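Sernham bench notes
Dusdale soft goods group
March 2019
14 comments | 6 shares

Pads again. Third go at the blue ribbed ones after giving up on the smooth grey set, which were fine on towels and hopeless on anything with a shell. Writing this up before I forget which settings were which, sorry for the state of it.

Wanted to know three things. Do the ribs bite on slippery nylon. How much fabric do we want between the jaws before closing. Can the second gripper stay out of the way while the first one closes, or do they need to take turns.

Kit: two handhelds, the linkage type, blue pads on both. Warnano board on the logger, sample rate left at 200 because last time I changed it we lost half a morning of files. Closing force on the dial setting we used for the towels, then up one notch, then back. Wide lens on both.

Garment is the padded jacket. Put it on the pink blanket with the flowery one under that. I'd argued for the bare table but the soft base is the harder case and people do fold clothes on beds. Downside is that the jaws push the whole stack down before they get hold of anything, so the depth readings at contact are mush. Need to mark contact by hand from the video for now.

Before closing and with a fold held: 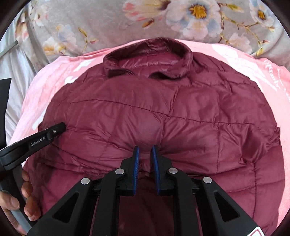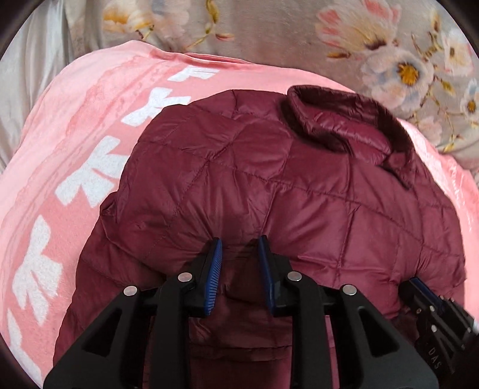 Reading time: 3 min

Ribs do bite. On a single layer of shell they still skate a bit if the approach is too flat, you get a squeak and nothing held. Come in steeper and push so the padding bulges up between the tips, then close. Seams help alot. Anywhere two quilting lines cross there is a ridge to catch. Middle of a panel is worst.

Collar is a nuisance. Tried it four times, got the lining and not the shell twice, and once got both plus a bit of blanket. The lining is slicker than the outside. Suggest we leave collars until the body grasps are boring.

Gap before closing: narrow is better than I thought. Wide open, the padding springs out sideways as the jaws come in and you end up holding a pleat no thicker than a biscuit. Starting narrow and pressing down gives a fatter fold. Costs you time if you miss though, as there is no slack for correcting left or right.

Two hands. Resting the second one on the side of the jacket while the first closes works well, it stops the whole thing sliding. Don't press hard or the padding shifts over and the first jaw closes on seam only. Taking turns was slower and the jacket crept toward the operator each time.

Compared with the Hodžić gripper we had on loan: that one has more force and a shorter finger, and on denim it wins easily. On this stuff it flattened the padding and slid off. Its lens also sits lower so the fingers hide the grasp point, very annoying when labelling. Ours you can see between the jaws, mostly.

Logger hit 3,000 frames and then stopped writing, no error shown. Restarted, carried on to 2,116 and I stopped it myself. Buffer is meant to take 4,000 so either the setting did not save or the board is full of old rubbish. Clear it first next time!!

Pivot play. Left linkage on the older unit has a wobble at the outer joint, only feel it when closed on something thick. Nipped the screw up a quarter turn, better, but it was stiff opening afterwards so backed it off a touch. Keep an eye on it.

To do
- same jacket, bare table, same dial settings
- steeper approach as default, write the angle on the sheet this time
- pads: check rib wear against the spare pair from the drawer
- ask Warnano about the buffer
- collars, April at the earliest
- dark cloth on dark cloth?? the pink makes finding the edge to easy

Files are on the shared drive under pads3. The first two clips have the force column blank, dial wasn't plugged in. Use from clip three on.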